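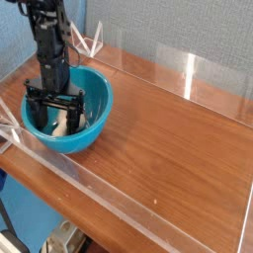
Issue 20, page 7

## Gruken Points: fractional weeks at Cosau Ridge

We list ownership products the way other people list vacuum cleaners, with the price, the running cost and the parts the brochure leaves in small type. Gruken Points is the latest to ask for a spot on our pages. It gets one, with some doubts attached.

The brochure calls it "mountain ownership, simplified." What you buy is a deeded one-tenth share in a two-bedroom condo at Cosau Ridge, plus a yearly bundle of points you can trade for nights elsewhere. The deed is real and gets recorded with the county. The points are a contract with Gruken, and Gruken can change the chart once a year with 90 days' notice. Read that clause twice before you read anything about the hot tubs.

**What's included**

- Five fixed or floating weeks a year, your pick at signing
- 700 points, good for one owner year, no rollover
- Ski locker and one parking space
- Housekeeping between stays (midweek cleaning is extra)

**What's not**

- Monthly dues of $896 per share
- Special assessments, which the dues do not cap
- Any promise to buy your share back

The dues are where I'd slow down. The sales sheet compares them with hotel rates in Christmas week, and of course they look fine next to that. Try them against a rental in early December or late April, when a floating-week owner is likely to end up. The gap closes fast.

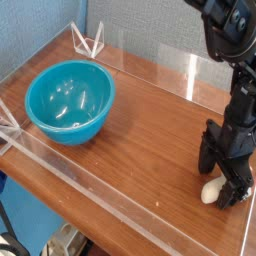
Then there is the exchange side, run through a partner called Lo. Points get you into Lo's other buildings if a unit is free, and holiday weeks need double points. Seven hundred points sounds like plenty until you see a February week at the lake property priced at 640 before doubling. We asked how many exchange requests were filled last winter and got a very nice folder.

The units themselves are decent. New windows, solid doors, a kitchen you could cook a real dinner in. The second bedroom is small, and the floor plan hides this by drawing a small bed. Buildings A and B are an easy walk to the lift. Building C depends on a shuttle that stops at 6 p.m.

Booking goes through Dronuteck, a separate app with its own login. Floating weeks open on a Thursday at 9 a.m. Mountain time, first come, first served.
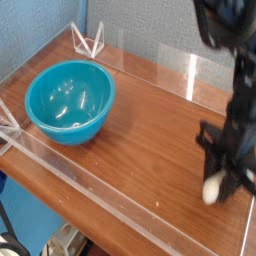 One owner wrote to us that the app is the least of it: she has had her share for sale since July, and the only calls she gets are from companies wanting a fee up front to list it. She would still buy in the same building, she said, but from another owner, and only with the fixed ski weeks.

We'd go along with most of that. Ask for the reserve study and the last set of budget minutes before you pay a deposit, and get the resale rules in writing.

**Availability:** shares in Buildings B and C. Building A is resale only.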